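Dulce Esquivel
April 1, 2018

Thread, because I keep getting the same message about second-hand office PCs and I'm tired of typing the answer out one person at a time.
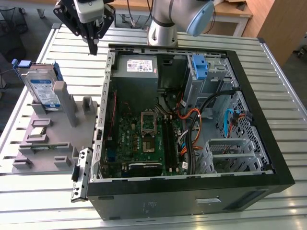 Is a cheap ex-office tower with the processor and memory taken out worth buying?

Only if you already have the parts that fit it. Otherwise you're paying for a metal box and a promise.

Sellers call these "barebones". Sounds lean and clever. What it means is that someone has already had the bits that sell quickly and you're being offered the rest.

Empty socket first. People see one and think great, I'll pick my own chip. Will you? Office boards often take a short list of processors and refuse everything else. Find the list before you find your wallet.

And look hard at the socket itself. The metal frame on top can be spotless while the pins underneath are a mess. Two bent pins and the whole board is a tea tray. Ask for a close-up in decent light. If the seller goes quiet, so should you.

"Pulled from a working machine." Fine. Working when? I had a Dollach tower sold to me with those exact words and it wouldn't get past the beep. The refund took until October.

Memory. The board I'm on about has two slots. Two! I don't mind that for a machine that does letters and a bit of browsing, but please stop telling people it's "easily upgradable". You fill both and then you've finished upgrading.

Power supply. Read the label on the unit and ignore the advert. The advert for mine said one thing, the sticker said less. Somebody had copied the text from a bigger model, I assume. I'm being generous.

Also check the shape of the plugs. Some of the big office makers used their own connectors, so if the supply dies you can't just pop in any old one from the shop. That bargain gets expensive in an afternoon.

I do like a drive cage with a plastic latch, I'll give them that. No tiny screws rolling under the fridge. Blue or green bits of plastic generally mean "this is meant to move", so try those before you reach for the screwdriver.

Cables, though. Every guide says "tidy the cables for better airflow". In an office tower? With one drive and a chip that barely gets warm? I've tried it both ways and the temperature didn't budge. Keep them out of the fan and get on with your day.

What I would do is take a photo before you unplug anything. The thick bundles only go back one way. The thin single wires are the ones that'll have you swearing.

Someone will now tell me to buy the Jorkness cleaning kit. I've got the Jorkness cleaning kit. It's a paintbrush and a cloth.

And someone else will say Ventura paste is worth three times the price of the plain stuff. Maybe it is. I couldn't tell the difference, and I don't think the person doing spreadsheets on it could either.

Reply from earlier asked if it's safe to lay a tower on its side to work on it. Yes, that's how you should do it. Unplug it at the wall, hold the power button in for a few seconds, touch bare metal, then go in.

Same person wanted to know about the expansion covers at the back. Leave them in. I know a video told you to take them out "so it can breathe". The video also had a discount code for Grerkine fans.

What would I pay? For a box and board with no chip and no memory, very little, and I'd want to collect it in person. Postage on a steel case is daft money and couriers throw them.

The ad that set me off on all this has had 1285 views and it's still up. I notice the price has dropped twice. Make of that what you like – I'm waiting for a third.

If you've got the exact model number, send me that. "It's a black one" doesn't help.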